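Leaving the lectureship, one year on

It was October when I handed back the key to my office at Mallermont, and I have been promising ever since to write something about it. A few former students have written to ask whether I am well (I am, thank you!) and whether I have given up on computer science (I have not). So I made a pot of tea this morning and sat down to do it properly.

I came to the department as a postdoc on a two-year contract and stayed for 24 years, which says something about my powers of planning. My field, for anyone who wandered in here from the bread posts, is type systems, the part of programming languages where you try to prove that a program can't go wrong in certain ways before you ever run it. My thesis was 164 pages long and I believe four people read it, one of them my mother, who got as far as the acknowledgments and said they were lovely.

The early years were the happiest, I think. We had a reading group that met at four in the afternoon in a room with one radiator, and we would spend a whole term on a single long paper, arguing over a lemma until the cleaners came in. I learned more there than in any course I ever took. Out of that group came Fillari, the little teaching language some of you suffered through in your second year. I wrote the first type checker over a winter break and it was dreadful, slow as anything, and it gave one error message for everything. By the end it had grown to 4,000 lines and had 7 different error messages, and I was as proud of it as if I had built a cathedral.

Then there was Brodell, the grant that ate most of a decade. I won't go through it all again. We got three good papers out of it and a tool that still gets the odd download, and I met people from other universities who are now dear friends. But I also learned what a reporting template is, and how many of them a person can fill in before she starts dreaming in tables.
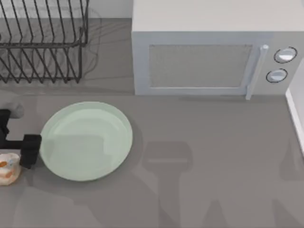
A countertop scene with dish rack, microwave and robot arm.

People ask what I miss, and the answer is office hours. I used to grumble about them, with the line down the corridor the week before an exam, but there is a look a student gets when structural induction finally clicks, and I haven't found anything at home that quite replaces it. I miss the library too, and the bad coffee on the second floor, and the big chalkboard they kept for me when every other room went over to screens.

I don't miss marking. I thought I might, a little, and I have checked several times.

These days I work in the mornings and walk in the afternoons. I have a half-finished set of notes on subtyping that I would like to turn into something a keen beginner could read alone, and I am slowly working back through the Bondarchuk lectures, which I pretended to have understood when I was a student and am now enjoying very much. I still referee a paper or two when asked nicely.

If you have old Fillari exercises sitting on a drive somewhere, please do send them along. I lost the second-year problem sheets when my account was closed, and I would love to have the one with the elevators back.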